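Heldale Room Clearing Cell: Set-up and Daily Use
Section 4. Working next to the arm

Revision 6/30/19

This section is for the room staff of Tarilau guest houses. Before, one person stripped the bed and also picked up every item left on it. Now the arm lifts the items and the person decides where they go. Please read all steps before the first shift with the cell.

4.1 Before start

1. Put the stand beside the foot of the bed and lock it.
2. Pull the sheet flat. A fold can hide a small item from the program.
3. Open the Flular panel and choose BED, SINGLE ITEMS.
4. Set the lifting speed to 200. The value 800 is only for the service technician.
5. Run the room once in simulation and compare the result with Figure 4-1.

Note: The simulation uses the test room and the test items. Your real room will have other items, and this is normal.

4.2 During the work

1. Stay outside the marked floor line while the arm is moving.
2. When the panel shows WAIT, read the item name and choose KEEP, RETURN or ASK.
3. If you are not sure, choose ASK. The supervisor receives the request and you can continue with another room.

Caution: Anything that looks like a weapon must always be ASK, also when you believe it is a toy. Stop the cell and do not touch the item by hand.

4.3 Changes in your duties

Bending over the bed for collecting is no longer part of the task. Writing the lost property list stays with you, and the panel fills only the room number. From October, each shift has 2 persons trained for the panel. Clean the gripper fingers after 2,000 lifts, as described in Section 6. 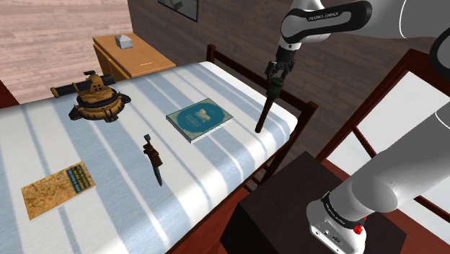
Figure 4-1. Simulation of the test room, one item held above the bed.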